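Stakimow Small Saucepan with Glass Lid, Mint

We first put this little pan on the shelf in November and it has been the one people pick up, turn over and carry to the counter ever since. It's small, it's a lovely soft green, and it is really nice to cook with!

Stakimow makes it for the jobs where a full-size pot feels silly: one portion of oatmeal, two boiled eggs, melted butter, the end of yesterday's soup. It holds 48 fluid ounces to the brim and measures 6 inches across, so it fits on the small back burner and still leaves room for a big pot in front. The straight handle is finished in the same mint as the body, and so is the knob on the lid. 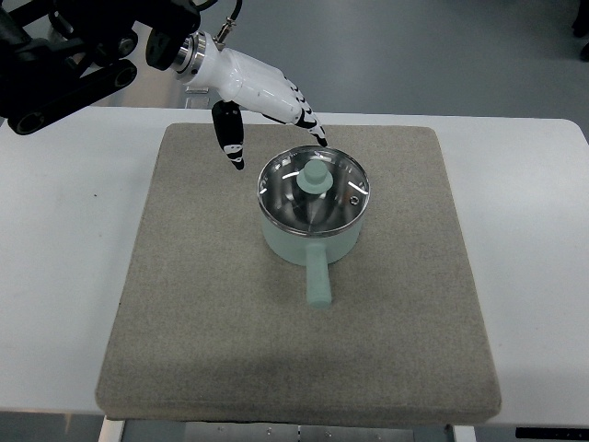 Small saucepan in mint, lid on, with the square felt pad in beige-gray (pad sold separately).

The lid is clear glass with a stainless steel band and a small steam vent, and I like it more every time I use it. You can keep an eye on rice without lifting anything (my old pan boiled over constantly, so this was a big deal at our house). The knob is a short cylinder on a wider base, easy to get hold of.

About the pad: it's the thick Tandetti felt square, and it looks great under this pan. Use it for display or for serving once the pan has cooled down a bit. It isn't meant for a pan straight off the flame. Shake it out now and then, and spot clean with cool water.

Care: wash by hand with a soft sponge. Please skip steel wool, it will dull the matte finish. For stuck-on milk, fill with warm water, leave it for 30 minutes and wipe.

Also in the Stakimow range: the 16-ounce butter warmer, same mint, no lid.

Replacement lids and knobs can be ordered through the shop. Ask for Rhea Belmonte, and have the pan size handy.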